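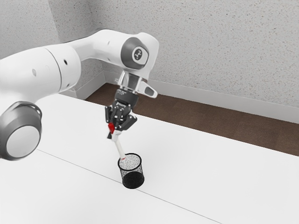 Glenys Powell: I'd look at the regulator before touching a single nipple, Elin. If the far end is starving and the near end is fine, the pressure is being lost somewhere between the two, and changing nipples will only cost you an afternoon.

Brilliant, thank you Glenys, that's where I've started. Full log below so that anyone else with the same trouble can follow it. I've put in the bits that went nowhere as well.

Ticket: Low water at far end of drinker line, Shed 2
Site: Cevow
Kit: Skyrme nipple drinker line, Prutent pressure regulator, Liten water meter
Raised by: Elin Harries
Status: Open, waiting on part

Problem as reported
Hens at the pop-hole end were crowding back towards the feed store end to drink. Over 1,000 birds in this shed and they've always spread out beautifully along the line, so it stood out straight away. No wet litter under the drinkers. Egg numbers steady so far, touch wood. Sight tube at the near end looked normal, sight tube at the far end was nearly flat.

First checks
Header tank full, ball valve moving freely. Inlet filter taken out and rinsed. It was a bit brown but nothing dreadful, and the far sight tube didn't budge when it went back in. Pushed the pins by hand along the last stretch. Near end gives a proper bead of water, far end gives a sulky little dribble. Same result after the line had been left alone overnight.

Line height
Eifion Landeg asked whether the line had sagged, and fair play, it had! There was a dip by the third hanger where the cord had stretched. We wound it up level and checked it along the whole run with a string. Far end came up slightly and then dropped again by the evening feed. So the sag was real and well worth fixing, but it wasn't the whole story.

Air lock
Opened the end cap and let it run into a bucket. Lots of spluttering to begin with, then a steady flow, and for a happy half hour we thought that was it. Back to flat by teatime. I did enjoy that half hour.

Seren Rowlands: Have you had anything through the line lately? Vitamins, cider vinegar, that sort of thing? We had just this after a sugary supplement and the slime was unbelievable.

Yes! We gave them a vitamin course after the hot spell and I only flushed with plain water afterwards. Top question, Seren. I've gone back through the shed diary and the meter readings start to slide the week after.

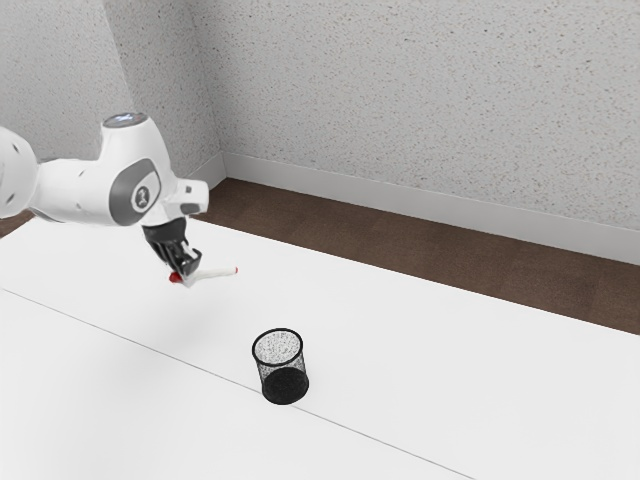 Page 2 of 12

Flushing the line
Did this once the birds were out ranging. Regulator turned to flush, end cap off, hose run out to the ditch side of the yard so the litter stayed dry. What came out was astonishing: strings of pale jelly, then flakes, then more jelly, then clear. Kept going well past the point where it looked clean, and another lump shot out just as I was reaching for the tap.

Filled the line with the drinker cleaner at the strength on the tub, left it to stand for the time on the label, then flushed again until there was no smell and no froth. Please don't skip that second flush, and don't let the birds back on the line until it's done.

Result
Far sight tube came up to match the near one and the pins all gave a good bead. The hens were back along the whole line by the time the lights dimmed. I was so pleased I rang Ieuan Edwards in the middle of his supper.

Follow-up
Pressure has held, though the Prutent regulator is slow to settle when I switch it from flush back to normal. Took it apart and the diaphragm has a crease across it with grit sitting in the fold. Wiped it and turned it round and it's better, still lazy. New diaphragm on order. Ieuan thinks the spring may be tired too, so I've asked for one of those while they're at it.

Still to do
Fit diaphragm and spring, then reset pressure with the birds outside.
Replace the stretched hanger cord (and look at the others, same age).
Flush after every supplement, properly this time.
Write the Liten reading in the diary each morning and ring someone if it drops by 100 litres or more.
Ordinary line flush to go on the wall chart. It got missed in October and I'm fairly sure that gave the slime its head start.

Eifion Landeg: Take the filter housing right off when you fit the spring, there's a little gauze behind it that people miss.

Didn't know that gauze existed! Will look and report back.

Last updated: 1 April 2024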